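Print this page | E-mail this page

Chapter 6
What the Court Figures Leave Out

I'll start with a confession. When I first went to work on sentencing records, one wet July in Ircombe, I thought the numbers would do the job for me. I had a spreadsheet of 1,214 burglary cases, a pot of tea and a great deal of confidence (I was young!). By Wednesday I'd thrown out my first chart.

My trouble was the word "case". In the Hemmin court lists, one man charged with eight break-ins could turn up as a single case or as eight, depending on which clerk had opened the file. So had burglary gone up that year, or had somebody new started on the front desk? I couldn't tell, and I'd been about to print it.
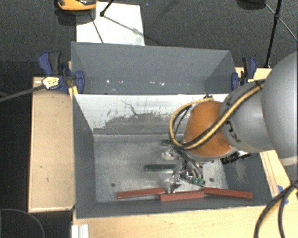

Fig. 6.1 Robot arm reaching into an open-topped grey bin.

Lucienne Carré, who taught me most of what I know about reading court records, used to make her students follow one file by hand from arrest to sentence before they touched a total. It's slow, dull work, and I still set it every year. You find the charge that got dropped, the plea that changed over lunch, the hearing moved twice – all the things a yearly table squashes flat.

In this chapter we'll look at how a case gets counted, who decides, and what happens to the trend line when the rules change halfway through. We'll use some 41 files from the Hemmin lists, so keep a pencil handy. First, though, have a go at writing down what you think "convicted" means. Keep that bit of paper, as we'll come back to it in the next section.

Contact us | Copyright Gradurau Press | Back to top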